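News › Product Updates › Photo Storage

Why Deleted Pictures Come Back: A Conversation With the Cundix Support Office

March 2024
By the Jadik Editorial Desk

Of the questions that reach the support office at Cundix, the photo storage service, few come up as often as the reappearing picture. A customer clears out a phone, sets it aside, and finds the same pictures in the gallery the next morning. Jadik met with the head of support at the company's Stanen office to discuss how this happens and what customers can do.

The first matter was terminology. "People use the word delete for several different actions," the head of support said. "They may be removing a picture from the phone, removing it from the account, or hiding it from an album. The gallery screen looks much the same afterward in each case, so the confusion is understandable."

In the Cundix app, a picture removed from an album remains in the main library. A picture removed from the library goes to a holding folder, where it stays for 20 days. During that period it can be restored by anyone signed in to the account, including a family member on a second device.

"That second device is where most of our cases begin," the head of support said. "An old tablet has been in a drawer with no connection. Someone charges it, it connects, and it still holds its own copies. Under the earlier version of the app, the tablet would offer those copies back to the account as if they were new."

The company changed this behavior with the release of Shim, its current syncing tool. Shim keeps a record of removed items and compares it with whatever an older device tries to send. Where there is a match, the upload is held and the customer is asked to confirm. The head of support acknowledged that the confirmation message had not been well received at first.

"The wording was poor. It asked whether the customer wished to reconcile the library, and people quite reasonably pressed yes without knowing what they had agreed to. It now asks whether you want these pictures back." 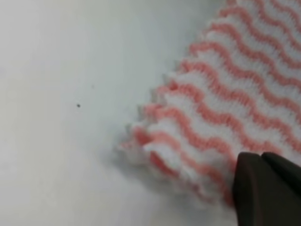

Devices that have not been updated do not benefit from the change. The support office recommends that customers open the list of connected devices in their account settings and remove any that are no longer in use. Removing a device ends its access to the account but does not erase what is stored on it. Customers who plan to sell or give away a phone should carry out a full reset as a separate step.

Asked about the volume of such requests, the head of support said that the Stanen office handled 488 of them in the quarter before Shim was introduced. Figures for the current quarter were not yet complete, and the office declined to offer an estimate.

The conversation then turned to shared albums, which follow different rules. When an album is shared, each member may save a picture to a personal library. From that point the saved copy belongs to the member, and the original owner cannot withdraw it.

"We are asked to reach into another person's library and take a picture out, and we do not do that," the head of support said. "We can close the album, and we can review a picture if it breaks the terms of service. Beyond that, it is a matter for the people involved."

Shared albums on the standard plan are limited to 18 members. The limit has drawn complaints from clubs and large families, and the company is reviewing it as part of a wider look at its plans in April.

On the question of backups, the advice was conservative. The office encourages customers to keep 2 copies of any picture they would be sorry to lose, with one of them held somewhere other than the Cundix account – an external drive is sufficient. "A syncing service carries your changes everywhere, and that includes your mistakes," the head of support said. "A drive on a shelf stays as you left it."

Customers who find that removed pictures have returned are asked not to delete them again before contacting support. The upload record attached to the returned copies shows which device sent them, and the office can usually identify the device by name once it has that record.

Filed under: Cloud Storage, Mobile Photos, Interviews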